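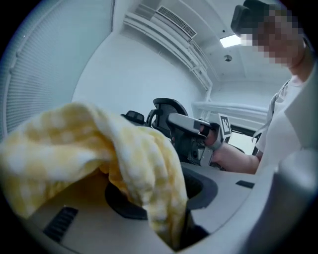
Hello again, and thank you for being so patient with me on this ticket. I wanted to write up properly what we've learned so far on the cloth folding set in Siver, so that the next person doesn't have to read all my earlier comments (I do go on, I know!). The trouble is that the width readings for the two hand-held grippers drift apart whenever the item is soft. We've mostly been testing with the yellow and white checkered cloth, which bunches up into thick folds right by the near gripper and hangs down into the dark round opening in its body, so it's a good hard case for us.

Status: open, waiting on retest
Component: Karnura, width tracking
Opened: October

What I tried first was a fresh calibration of both grippers. That helped with hard items and did nothing at all for cloth. Next I replayed 577 demonstrations through Karnura with the smoothing turned off, and there it was: when a fold covers a marker, the tracker holds its last good value and then jumps once the marker comes back. Smoothing turned that jump into a lovely gentle slope, and we'd all been reading it as drift!

So I set the hold limit to 6 frames and had anything longer flagged as missing. I trained on 500 of the cleaned demonstrations, and the policy stopped letting go early in 3 of the test folds where it always had before. I'm pleased, but please don't close this yet. Ferrand still has the old setting and I'd like to see the same run over there first.

2 comments · 3 watching

Search tickets Go

Contact the Vimumer help desk · © Vimumer · Back to top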